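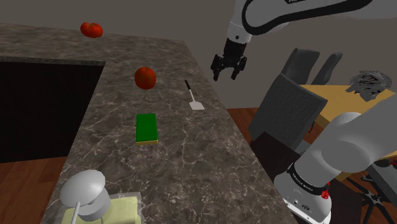
Two tomatoes and a small spatula on a stone countertop

Progressive lenses vs. two pairs for someone who cooks and reads a lot?

Posted by Tomás Teixeira in Glasses & Lenses

I have worn single vision distance glasses for 17 years. At my last exam in June I was told I now need a reading add of +1.50. The optician at Gitovon quoted me 600 dollars for progressives in a full rim frame, or less than half of that for a second pair just for reading.

Most of my close work is in the kitchen (recipes, labels, chopping) and then a book at night. I also drive to work. I tried a friend's progressives for a minute and the floor looked like it was moving, but they were not my prescription so I don't know if that means anything.

My current frame is a Stidider, fairly shallow from top to bottom. I like it and would keep it if I could. Can progressives go in a shallow frame? And is 600 a normal price or am I being sold the top option?

Yasuo Kubo
Member, 25 posts

Trying on somebody else's progressives tells you nothing. The reading zone is placed for their eyes and their frame, so ignore that.

On the frame, ask for the fitting height. It is the distance from the center of your pupil down to the bottom edge of the lens, measured while you are wearing the glasses. Each progressive design has a minimum. Short corridor designs will go in a shallower frame, but the change from far to near happens over less space and the middle zone can feel tight. The middle zone is what you use at a counter. If your Stidider is very shallow I would pick a deeper frame for the progressives and keep the old one as a spare for driving.

On price, ask them to split the quote into frame, lens design, material and coatings. Mine had a photochromic option added that I never asked for. Taking it off brought the bill down. Also ask what the remake policy is and get it in writing. Some shops will switch you to single vision within a set period if you can't get used to them, and some won't refund the difference.

It took me 10 days before I stopped noticing them. Stairs were the worst part. Wear them from the morning on and don't swap back and forth with the old pair. Point your nose at what you want to see, and drop your eyes to read.

One more thing you could ask about is an office or room-distance lens. It is made for arm's length and reading, and gives you a much wider area for both. It is no good for driving, so you would still need your distance pair.

higuchi_lane

get the 2 pairs. I had progressives from Grarnelora and took them back, could not read in bed with them at all. cheap readers work fine for me but my eyes are the same both sides and I don't have any distance prescription

Tomás Teixeira

Thanks both. I went back and had the fitting height measured, and the Stidider is too shallow for the design they quoted. The quote also had a blue light coating in it which I have asked them to remove. I hadn't heard of the room-distance lens. They do make one, and I'm waiting on a price for it in a plain frame. My eyes are not the same on both sides so the drugstore readers are out.

Yasuo Kubo

If you go with the room-distance lens, tell them how far your counter and your book are from your eyes. Measure at home with a tape before you go in.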